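How to get your packing bench ready for a gripper (and keep everyone on speaking terms)
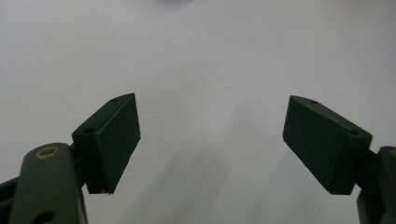 Pads wide open, nothing between them: how I like to start every shift.

I run the small parts bench at Firnham, where we pack fittings for bathroom suppliers, and since February we've shared the work with an automated picker. I wrote most of this on the back of delivery notes during the first few weeks. Our sister site at Stedodard is getting theirs next and they've asked me to type it up properly, so here we are!

It's written for the people on the bench. If you want the wiring and the safety paperwork, your installer has a much thicker manual than this.

Step 1. Sort out who does what

Do this before the thing is switched on. We didn't, and for a whole fortnight two of us were reaching for the same trays. Get everybody on the shift round a table with the list of part numbers and go through it line by line. Ours has 366 lines, so bring tea. Mark each one M (machine), H (hand) or T (try it and see). We ended up with far more Ts than I'd hoped, mostly floppy things, like rubber washers and anything in a thin bag.

Keep the list on the wall where people can scribble on it. The ones who've packed those parts for years know which ones roll.

Step 2. Look at the pads

Start of shift, fingers open, machine stopped and locked off. On ours the two pads face each other and the inner faces are flat with a bit of a speckle to them. What you're after:

Wipe both inner faces with a dry lint-free cloth. No spray. We tried a spray and the brass elbows shot out like wet soap.
Look at the two faces from above and check they lean in evenly. If one's sitting proud of the other, tell the shift lead and leave it alone.
Check the fixings by eye. Don't go at the threaded inserts with whatever hex key is in your pocket (yes, that was me, and yes, I had to fill in a form).
Run a fingertip along the bottom edges for nicks. A nick will mark chrome and you won't spot it until a customer does.

It takes me 8 minutes, including finding the cloth.

Step 3. Lay the trays out for the machine AND for you

Our installer, Morelli, drew us a lovely tray plan that suited the arm perfectly and meant the rest of us were twisting to the left all day. After a week my back was in bits. We moved the hand-pack trays to the near side, put the finished boxes at hip height and lost almost nothing on speed. Ask for that at the planning stage, it's much easier than asking afterwards.

Step 4. Do a slow run

Pick one easy part and run 20 of them at the slowest setting, with one person watching the pads and one watching the box. Swap over and do it again. The Stotska software we use lets you save grip settings per part, so write down what you changed and put your initials by it. We had three different settings for the same tap tail at one point and no idea which was the good one.

Once you're happy, turn it up a notch and leave it there for the rest of the shift. Don't be tempted to go up two.

Step 5. Agree what happens when it stops

It will stop. Ours drops out a few times a day, usually over a part that's lying on its side. Our rule is that whoever is nearest presses the stop, locks it off, clears the part and notes it in the book. No blame, no shouting across the floor. In our first month it was always the youngest lad who got sent, which wasn't fair on him, so now there's a rota.

What's changed for us

Our best day so far is 1,845 packs, well up on what we managed by hand, and my wrists are a lot happier. Nobody lost their job on our bench, though two people moved to returns and one of them would rather have stayed. The work is quieter too. I used to chat all day over the trays, and now there's more watching and less nattering, so we've moved our break to be at the same time as dispatch. I'd recommend that as much as anything in the steps.

And keep spare cloths in the drawer. They walk.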